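Sorting a newspaper's old captions by machine

Friday, December 18, 2020

The Wimside newsroom has spent much of this year testing Sketetti, a tool that reads old picture captions and suggests subject tags for them. We spoke to the developer who built it and the archive editor who has to live with the results.

The first test used 700 captions. Sketetti gave 552 of them a tag the archive desk was happy to keep. "I'd hoped for more," the developer said. "Then I looked at the ones it got wrong, and plenty of them had puzzled the desk too."

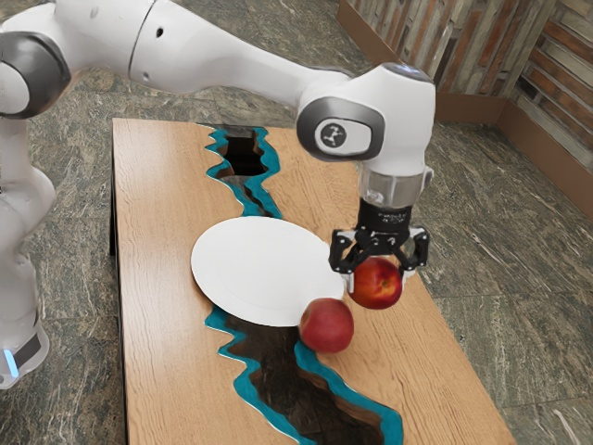
Place names caused the most trouble. Captions from Bragança were filed under three spellings, and the tool treated each as a separate town until July, when a list of variants was added.

The editor still checks every tag before it is saved. "It's quicker than typing them from scratch," she said. "I wouldn't let it publish anything by itself."

Sports captions are next. The desk has set aside 921 of them, most only a few words long, and the developer expects a lower score. "A surname and a scoreline doesn't give it much to go on," he said.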